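Thu 17 June

Second day with the two grippers in the kitchen, and I am more tired than after a day of walking. In the morning I mounted the Fovby, which has two flat fingers and opens very wide. In the afternoon I changed it for the Cultow, with the softer tips. The change takes me 42 minutes, if I don't drop a screw. In March, with the old arm, it took the whole morning, so I should not complain.

The Fovby is strong and a little stupid. It takes a jar well and holds it straight, but with a tea bag it closes on air, or it takes three together. I lowered the force from 500 to 186 in the controller and it became better with paper things, then worse with the wooden drawer. For the drawer handle, which is a round black pipe, I prefer the Cultow. The tips bend around the pipe and the arm can pull at a wrong angle without a big noise. The Fovby must come exactly from the front, and my calibration is not so exact.

I also tried again the Egilsson controller against the Kalwood one. The Kalwood feels smooth in the hand, but there is a small delay and I always go too far. With the Egilsson I made about 70 attempts before lunch and my wrist hurts now. I still choose it.

Marble is difficult for the wrist camera. Where there is much reflection, near the glass stovetop, the depth picture has holes. I want to try tomorrow with the ceiling lamp off.
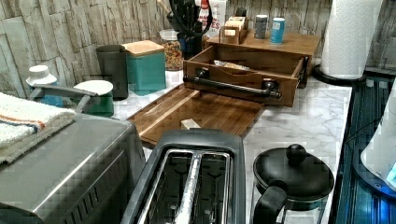
Kitchen notebook, written and photographed by the author

Tomorrow I begin with the drawer, then the spice shakers on top of the organiser. The tall blue one worries me, it stands close to the other and the Fovby needs space on both sides. After this the tea bags again, only with the Cultow. I must also write down the force values on paper, because today I changed them so many times that I had to search in the log.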